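Setting up the Dikudmont glove kit for your first paper-handling session

I've had the Dikudmont kit on my desk since May, and enough people have asked me how I get it running that I figured I'd write it all down. It's a teleoperation and recording kit: gloves, a controller for the back of each hand, forearm straps and a head camera. You do a chore with your own hands, and what you get is training data for a robot. I paid for mine, by the way!

What you need before you start

The kit, a table with nothing wobbly about it, a chair you can push out of the way, and something to handle. I like paper and folders for a first try (cheap, and they bend in all the annoying ways).

Step 1. Gloves first, then controllers. Pull the gloves all the way down to the base of your fingers, then strap a controller across the back of each hand. I did it the other way around for a week and kept having to start over.

Step 2. Forearm straps. These go on bare skin, snug. If you can slide a finger under the strap, that's fine – if you can slide two, tighten it.

Step 3. Run the cable away from your work. The manual shows it going straight forward, and I ignore that completely. Mine goes back past my elbow, and I tape it down once.

Step 4. Calibrate. Open the Zasex app, hold both hands out flat and wait for the tone. It takes 11 seconds. If it fails, turn your palms up and back down and try again.

Step 5. Record something short. My first good task was sorting papers into an expanding file. Hold the folder with your left hand, work the sheet in with your right, and keep both hands where the head camera can see them.
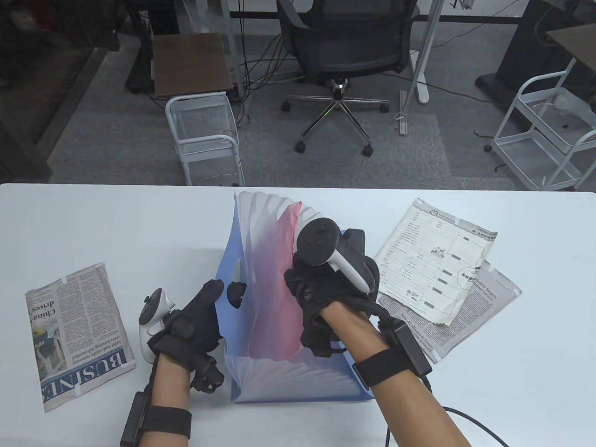

Go slower than feels natural, especially when you let go of a sheet. My friend Aranka Erdős rushes every release, and she ended up tossing 102 of her 287 clips. I kept nearly all of mine, but I'm also painfully slow.

So is it worth $336? For me, yes. The gloves are comfy and the app mostly behaves. The straps get sweaty, though, and I'd pay extra for a longer cable. I've asked Dikudmont about one and will add their reply to this page when I get it.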